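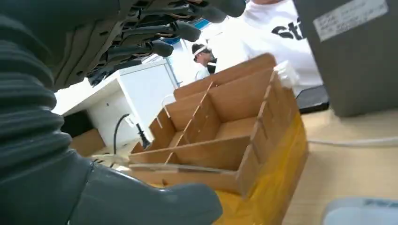
Triin Luik wrote back to the invite to say that a desk organizer is where pens go to die, and could I please talk about something else on Wednesday. Well, Triin, I read it out loud to my whole kitchen and I'm giving the talk anyway. (Start with this. Wait for the laugh. If there's no laugh, go straight on to the slide.)

Leave the organizer up on the screen while people sit down. It's the kind made of thin boards that slot together, brown wood, open on top, with compartments of different sizes. Most of you have owned one or been given one.

Say hello, say who I am, say thanks to Khadija Ouali for the room and the coffee. Mention that the coffee is at the back and that you can get up for it whenever you like, I won't be hurt.

OPENING BIT

So I want to talk about small stuff. Paper clips, stamps, the good scissors, the bad scissors, the key that fits something. I've been helping people sort out their desks for a while now, under the name Clollska, and what I get asked about most is the small stuff. People can deal with a bookcase. Give them a drawer full of rubber bands and foreign coins and they sit down on the floor and want to cry!

Tell the Rodrigo story here. Keep it short, last time it ran long. Rodrigo Lozano had emptied his desk onto the bed to sort it, and then it was bedtime, so he put it all in a pillowcase. The pillowcase went in the closet. That was March. When he called me he'd bought new staples, new tape, a new stapler, and the pillowcase was still in there. He's fine with me telling this – he asked me to say that the stapler in the pillowcase was the better one.

PART ONE: LOOK AT THE SIZES

Back to the slide. Point to the big compartment at the back. Then the narrower one next to it, then the shallow one in front. Ask the room what goes in the big one.

Somebody will say pens. Somebody always says pens. And pens are okay in there if you have a whole lot of pens, but in a wide compartment they fall over sideways and fan out and you end up fishing around under them. Pens like to be squeezed in a bit. I put them in a narrow one, standing up. The wide one I keep for things with some body to them, like a tape roll, a calculator, a stack of sticky notes.

The shallow part at the front is prime real estate. It's where your hand lands. Whatever you reach for most goes there, and for me that's an eraser, a lip balm and my reading glasses cloth, which I'm aware is not office supplies. I don't care. It's my desk.

Don't get stuck on this slide. Two minutes, tops. (I say that every time.)

PART TWO: THE DIVIDERS

Point out the long divider, the one running from the back panel up toward the front, and the little notches where the boards lock into each other. I love these. I really do, I think slotted boards are just the nicest thing to put together on a rainy afternoon.

A few things I've learned with my own set, so pass them on:

Lay all the boards out flat before you push any of them in. Look at the notches. Some point up, some point down, and they have to meet.

Don't force it. If a notch won't go, wiggle it, flip the board around, try again. I cracked one side of my first organizer by leaning on it with my elbow while I was on the phone.

Long pieces first, short pieces after.

If you want glue, do a dry run without it. And live with it for a week before you commit! You may want to leave a divider out and have one bigger space. I did, and my hole punch finally has a home.

Pass around my spare boards here. Ask Yuxi Qiu to start them on the left side so they come back up the right. Get them back this time.

PART THREE: WHAT IT SITS ON

People forget this part. An organizer with nothing under it slides all over a smooth desk, and the lighter it is the more it slides. Stick-on felt dots are good for the desk but they do let it glide. Rubber dots hold it still. A piece of shelf liner cut to size works just as well and costs next to nothing.

Height matters too, more than I expected. Lift the organizer up a little, on a sturdy box or a fat book, and you can keep papers flat in front of it and still get your hand in. Too high and you can't see into the back. I'd say try a few heights with whatever is lying around before you buy a riser. Araceli Urquijo tried hers on cookbooks and it's still on the cookbooks.

PART FOUR: THE COUNTING GAME

This is the one people remember, so leave time. At the Espiritu library evening we had everybody bring their desk drawer in a shopping bag and tip it out on a towel, and then we counted. The biggest bag had 1543 things in it. Staples counted as one each, which I still think was cheating, but the rules were the rules. After an hour of sorting, the same person had 11 things they used every week. Everything else went home in labeled envelopes.

Read out both numbers slowly. Let people groan.

Then ask them to write down, from memory, what's on their own desk right now. Give them a couple of minutes and no peeking at phone pictures. Whatever they remember is most likely what they use, and that's the list that goes in the organizer. Start with the list and pick the compartments after.

IF SOMEBODY ASKS

Plastic or wood? Whatever you like looking at. Plastic you can rinse. Wood wants a dry cloth, or a soft paintbrush for the corners.

How do you get dust out of the small compartments? Tip it over a trash can and tap the bottom. Take the pens out before you do.

Do I sell these? No. I get asked every time.

What about cables? Cables are a whole other evening. Send them to the Coltico notes.

LAST THING

Collect the spare boards. Remind them the sign-up sheet for the garage evening is by the door, and that it starts at seven sharp. Tell Triin she can have one of my pens.

Last updated: Wednesday

Related notes
Cables, chargers and the Coltico box
The kitchen junk drawer, one towel at a time
Labels that stay stuck
Drarkier garage evening: what to bring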